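Filed under: Bench notes, Paper & Binding

We use cookies to remember your preferences and see which pages get read. Accept all / Manage choices

Notebook, April. Saturday, started 9.40

Back on the sizing problem. For anyone opening the book at this page: the Catterall paper drinks ink. You write a comma and get a tadpole. We bought far too much of it because it was cheap and a lovely colour, and the plan since then has been to persuade it to behave by brushing gelatine on to it, as people did for centuries with apparent success and presumably fewer meetings.

Gelatine at two per cent, made up last night and left in the fridge next to a sandwich that has since gone. It had set to a wobble. Warmed it in the water bath until it was runny and smelled faintly of a school dinner. The new thermometer from Voltaton and the old one disagree by three degrees, each with complete confidence. I went with the old one, out of loyalty.

First batch: brushed both sides, hung on the line with the plastic pegs. (The wooden pegs leave a brown kiss on every corner. See the entry with the brown kisses.) The sheets curl inwards as they dry and then think better of it. Nothing to do with that hour except open the window and sweep.

10.50. Ink test on batch one. Dip pen, iron gall, then the fountain pen, then a cheap felt tip for cruelty.

Dip pen: good. Crisp edges, no tadpoles.
Fountain pen: good on the front, slight fuzz on the back.
Felt tip: straight through and on to the bench. The bench took it very well.

So the back of the sheet is getting less size than the front. I suspect my brushing, as by the second side I'm bored and the brush is half empty. Tried the next few back first. The fuzz moved to the front. That settles whose fault it is.

11.30. Tried dipping in the photographic tray in place of brushing. Much more even, and much more exciting, because a wet sheet of this stuff has the strength of a boiled leek. Lost two to tearing. The trick, if I have found one, is to slide a piece of polyester mesh underneath and lift that, keeping your hands off the paper altogether. Drain at one corner. Don't squeeze. I squeezed.

Added a pinch of alum to the second tray, because the Mamiditz handbook says to. The handbook also says a pinch is "as the workman judges", and the workman judged rather freely. The sheets came out with a hard rattle, like a crisp packet. They take ink beautifully and I wouldn't trust them to last. Acid is acid. Marked that lot NOT FOR BOOKS in large letters and put them on the scrap shelf, where I expect somebody will make a book out of them.

Paper stock, so that I stop guessing: 324 sheets unsized, 70 sized and passed, plus the crisp packets. At the present rate of one tray and one person who keeps stopping for tea, this will see me through to retirement.

1.15. Lunch, then samples. The Grundstead people want to try our paper before they commit to the pamphlet series, so I'm making up little swatch booklets: one leaf unsized, one brushed, one dipped, and a cover with the recipe on it. They ought to be sewn. Three holes, linen thread, ten minutes each and a sore thumb. Since these will be scribbled on and then binned, they're being stapled, and I shall deny it if asked.

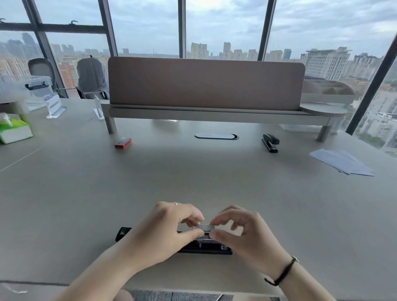
Catterall himself would weep, wrote Ottoline's stand-in on the bench sheet, but if the swatches are only stapled you should at least let the dipped leaves rest under a board overnight, or they'll cockle against the unsized ones and Grundstead will blame the gelatine. Also, your two per cent is too strong for a paper this thin. Try one and a half, twice, with a full day between coats.

Fair on the cockling. I had noticed the first few booklets opening by themselves, like something waking up. They're now under a board with the cast iron press weight on top. On the strength I'm less sure. Two thin coats means two lots of handling, and see above regarding leeks. Will do a small tray at one and a half on Monday's leftovers and compare before I admit anything.

3.20. Rub test on batch one. Soft eraser, pencil line, twenty strokes.

Unsized: fluff, then more fluff, then a hole.
Brushed: slight lift of the surface, line gone.
Dipped: line gone, surface fine.
Crisp packet: line gone, eraser visibly worried.

Dipping wins, then, on everything except nerves. Need a wider tray and a second piece of mesh. The mesh I've been using is cut from the old screen and has a printed corner that says 109 in reverse, which is now very faintly present on one sheet. I quite like it. Passed that one.

4.45. Threw out the leftover size. It doesn't keep, whatever it says on the fridge door. Rinsed the brushes in warm water (cold sets the gelatine in the ferrule, and then you own a small club). Line still full, window left on the latch, felt tip hidden.

To do: one and a half per cent, two coats. Ask Mamiditz whether the newer handbook gives a weight for the alum. Buy pegs.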